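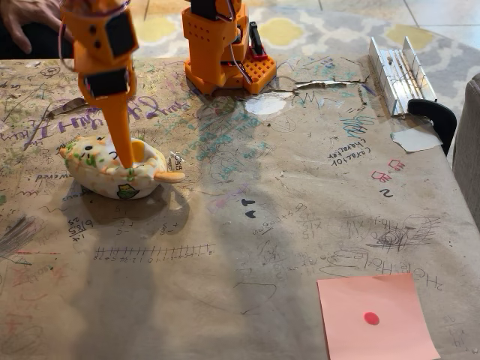
19 January 2022. Table paper, second day of the long roll. I put a fresh length of brown kraft down before Christmas thinking it would see us to spring, and I'm already wondering whether to turn it over! Everyone who sits down picks up whatever's nearest, pen or marker or crayon, and off they go, so the whole surface is scribble now and I can't find my own sums among everybody else's. I did a cutting list for the Tilellow shelf on it last week (368 for the uprights, 236 for the short rails) and spent a good ten minutes this morning hunting for it round the plush and then over by the mitre box. Found the 236. Copied it in here, where it should have gone in the first place.

Rule for me, then: drawings on the paper, numbers in the book. Harpreet says she photographs hers, fine, but I never look at my photos again.

Mitre box. The aluminium one is a lot nicer to use than the old one we threw out in November, and I've got quite fond of it, but it does slide about on paper. Kraft on a smooth table top is practically a skating rink once you start sawing. Tried three things:

- masking tape along one side, which lasted four cuts and then tore a strip out of the paper
- a bit of rubber drawer liner underneath, much better, though it lifts the box a touch and you have to press down evenly
- one clamp at the far edge of the table, best of the lot, except you can't swing anything longer than the table round without hitting a chair

So: liner for small stuff, clamp for anything over 125 mm. Peter wants to screw it to a board with a lip, like a bench hook, and I think he's right (don't tell him). There's an offcut of beech behind the door that might do. Needs planing.

Cuts themselves: square ones good, the 45s open up a hair at the outside corner. Not sure if that's the slots or me. Lorraine had a go with the fine saw and hers closed up nicely, so, probably me. Will try again with the work clamped to the back wall of the box and see.

Soft toys. We still haven't decided on a place for them. Huệ Vi suggested a net hung off the shelf end, which I like, and it would keep them out of the sawdust, because getting dust out of plush is a miserable job. Lint roller first, then a damp cloth, NOT the shop vac, we lost a button eye that way.

Paper order: Pearce do the wider roll but it's thinner, and I'd sooner have the weight. Staying with what we've got. Ask Vlastimil if he still has the cutter bar, and whether the rug could do with a shake outside while he's at it.

Still to do: plane the beech, redo the uprights list, find the other marker lids.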